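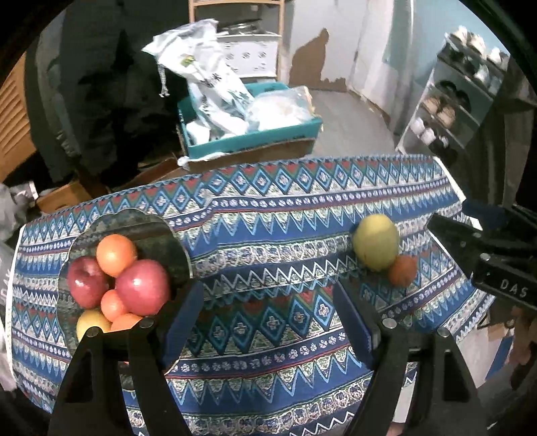

Zisness: fruit handling recordings from the Norko packing room

README, last touched in January

Hello, and thanks for downloading this. I work in the packing room at Norko, where we make up mixed fruit trays and boxes for offices, and for the last year or so I've also been the person who looks after these recordings. I'm a packer who learned to use a spreadsheet properly, so if you're after a very formal data card I'm sorry in advance. I've tried to put in everything I'd want to know if I were the one opening the folder.

What's in it

131 sessions of people picking up fruit, moving it and putting it down again with hand-held grippers. You squeeze the handle, the two fingers close, and a camera on the tool records what they're up to. Fruit goes from table to tray, from tray to table, and sometimes just from one end of the tray to the other because the arrangement looked wrong (more on that further down, it's my favourite bit). It's mostly apples, oranges and pears, with some odds and ends.

17 of us took part. All of us pack or have packed for a living, apart from two from the office who wanted a go and turned out some perfectly decent sessions. Everybody was paid their normal hourly rate for recording, and recording was never added on top of a packing target. We asked for that in writing before we started and I'd tell anyone else to do the same!

Why we made it

Norko bought a Lolleck arm for the mixed tray line. It came able to pick up a round thing from a conveyor and put it in a hole, which is fine if you're filling a moulded insert with identical apples. Our trays aren't like that. You get a big apple next to a small orange next to a pear that won't stand up, and they all need to sit so nothing rolls when the driver brakes. The firm that fitted the arm, Hegyi, suggested we show it how we do it, and the hand-held grippers came out of that conversation.

I was suspicious, and I wasn't the only one. Teaching a machine your own job is a funny feeling. I'll say what happened to the jobs in its own section so you don't have to go hunting for it.

How a session goes

You lay out the fruit, start recording, and work for as long as it feels natural. Some people use one gripper and some use two. With two you'll quite often see one of them sitting in the other one's view, usually coming in at the side. Please don't throw those clips out as faulty. Watching where your other hand is going is half of packing.

We wanted plenty of different tables, cloths and backgrounds, so don't expect a clean white bench. There are busy patterns, and there's whatever happened to be behind the table on the day. The early sessions were all done on our steel bench and the arm got hopeless the minute anything changed colour, so from then on we mixed it up as much as we could.

The folders

sessions: one folder per session, numbered in the order we recorded them
notes: a short text file for each session, written by whoever did it
dropped: a list of session numbers where fruit hit the floor
splits: training and test lists, as used by Hegyi

The notes are uneven. Some people wrote a paragraph and some wrote "ok". There's one that's entirely about a pear. I've corrected spelling only where I couldn't work out what was meant.

Things that'll trip you up

The fingers hide the fruit. When you go in close, whatever is nearest you is half covered, and two oranges side by side can look like one. If you're labelling fruit, go back to an earlier moment in the clip where the gripper's further off.

Shine on the apples. A bright spot on a red apple got marked as damage in our first lot of labels. I went through and fixed what I found, but I won't have found them all.

"Tray full" doesn't mean anything exact. We stop when it looks right, and the 17 of us don't agree on what that is. Hegyi asked us for a rule and we had a whole tea break about it and came back without one.

Bruising isn't recorded anywhere. You can't see it at the time, it comes up later, and we ate most of the fruit. If you need grip force, this isn't the set for you.

Left-handers are thin on the ground. I'd like more.

What it has changed at work

The Lolleck now does the first pass on the standard trays. It puts down the heavy fruit, then one of us finishes off, tucks in the small stuff and checks the lot. On a good morning that's 400 trays through the line before the first break, where it used to be a scramble. My wrists are better. I used to wear a support by the end of the week and I haven't had it on since the autumn.

It's not all lovely. The pace is set by the arm, and it doesn't slow down when you want a chat. We got a pause button fitted at each finishing place after a fair bit of grumbling, and people do press it. We also lost the evening shift. No one was made redundant, but three people who liked evenings had to move to days, and one of them left over it. I don't think that should be hidden in a document about how well the fruit goes in the tray.

The rearranging clips are the bit I said I'd come back to. Quite a few sessions have someone put a piece of fruit down, look at it, and shift it somewhere else. Hegyi wanted to trim those as mistakes. I asked them to leave them in, and the arm trained with them was better at leaving a gap for the last piece. I was so pleased I told everyone in the canteen twice.

Using it

You can use it for research and teaching, and for building your own picking gear if you like. Don't use it to time individual people or to work out who's quick and who's slow. Names aren't in the files, but we know each other's hands and so would any supervisor here. Anyone who took part can ask for their sessions to come out, so please check for a new version before you start something big.

Still to do

More pears
Soft fruit, if we can find grippers that don't turn a plum to jam
A second go at the session notes for the early ones
Find out why session 88 has no sound when the rest do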